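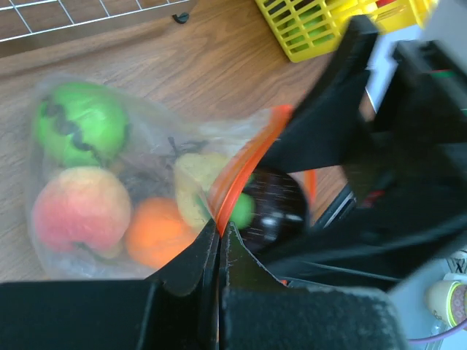 Vol. 21, No. 3

About Sondley Ratings

Sondley Ratings publishes computer ratings for high school and small-college football. The current system covers 1,801 teams. Ratings are recalculated each week of the season after scores have been checked, and a final set is published when the last playoff game has been entered.

The company was started by Ravinder Fraser, who had been keeping ratings for a single conference in a spreadsheet and wanted a method that could compare teams with no opponents in common. The first public version covered one state. Other states were added as reliable schedules became available. The office is in Kennedy, in two rooms above a print shop.

What we publish

Each team page shows an overall rating, separate offense and defense ratings, a schedule strength figure and a list of results with the margin the system expected before kickoff. The overall rating is stated in points. If Team A is rated seven points above Team B, the system expects Team A to win by seven on a neutral field. Home field is added separately and is set by level of play.

We do not publish polls, and no rating is adjusted by hand. Where a score is in dispute, the game is marked as pending and left out until both schools report the same result.

How the ratings are made

The core of the system is called Fludurau. It takes every game between rated teams and solves for the set of ratings that leaves the smallest total error across the schedule. Margins above 30 points are reduced before they go in, so a team gains little from running up the score late. Overtime games are entered as a one-point margin regardless of the final score.

Early in the season there are too few games to connect all teams, and Fludurau uses a starting value taken from the prior two seasons. The starting value loses weight each week and is dropped after week six. Teams in their first varsity season start at the average for their class.

Playoff projections are produced by a second program, Dosano. It plays out the remaining schedule 2,000 times with the current ratings, applies the tiebreakers for each conference and counts how often each team qualifies. Tiebreakers are entered from the published rules of each conference and are reviewed in March. Coin flips and draws by lot are treated as even chances.
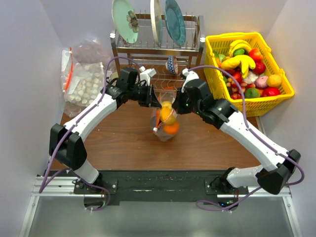 Three oranges in a clear mesh bag, on a wooden tabletop.

Data and corrections

Scores come from school athletic offices, conference websites and a group of regular contributors. Every score is entered twice, by different people, and the two entries are compared before the weekly run. Forfeits count in the standings used by Dosano and are ignored by Fludurau.

Corrections may be sent by coaches, athletic directors, reporters or readers. Please include the date of the game, both team names and a link to a published result. Corrections received by noon on the day of the run are included that week. Later ones are held for the next run – the published ratings are not reissued in between, except when an error changes a playoff projection.

Licensing

Newspapers and radio stations may quote up to 21 team ratings per week at no charge, with credit to Sondley Ratings. Full tables, past seasons and the weekly data file are available under a yearly license. The file is plain text, one line per team, and the column order has stayed the same since the file was first offered. New columns are added at the end of the line.

We do not sell game picks. The expected margins are a product of the rating method and carry a typical error of more than a touchdown in any single game.

Contact

Questions about the method go to Ravinder Fraser. Score corrections and licensing requests should be sent through the forms linked at the foot of each team page.

Page last revised July 15, 2019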